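Noltholm Legal Help Desk
Progress report to the Kiss Fund
16/12/2024
Prepared by Piroska Szabó

Since our last report the main work was the claims of former workers of the Heldale plant, who were exposed to solvent vapors in the coating hall and now have problems with lungs or nerves. As you know, the grant covers intake, medical records and first legal advice. It does not cover court work, and we kept to this rule.

We opened 12 new files in this period. In 3 of them the worker has already died and the claim is brought by the family. These files go slower, as we must first show who has the right to act for the estate, and the probate office answers only by letter.

Medical records remain the most expensive part. We received 1563 pages from two hospitals, many of them scanned badly and not in order of date. Radosław Szczepańska has read all of them and made a short timeline for each client. In my opinion these timelines are the most useful thing the grant has paid for, and the outside lawyers asked us to continue in the same format.

The question of the time limit is still open. The insurer of the plant says that the period started when the worker left the job. We say it started when the doctor first connected the illness with the solvent. For most of our clients the difference is several years – for two of them it decides whether there is a claim at all. We have asked for a written opinion on this point and expect it after the holidays. 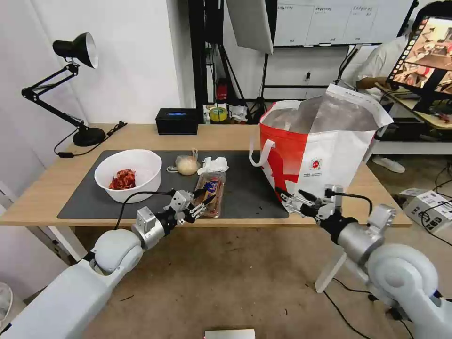 Andri Egger wrote to us after reading the draft of this report that the time limit should not be treated as one question for all files, and that he would separate the clients who had a diagnosis before July from the others. He also asked that we stop using the word "victims" in letters to the insurer until the opinion arrives. We accepted both points and the letters are being changed.

Outreach was weaker than planned. The evening meeting in Heldale had to be moved once, and the second date was the same as a school event, so few people came. Jenő Kelemen now makes phone calls to former workers from the old shift lists, and this brings better results than posters.

Spending is within the budget, except for copying costs, where we are slightly over. We ask for your permission to move a small sum from travel to copying. The table from Zirnunmont, who do our bookkeeping, will come to you separately.

For the next period we plan to finish the remaining timelines, to receive the opinion, and to hand over the first files to outside lawyers. Géza Kozma will be the contact person while I am on leave.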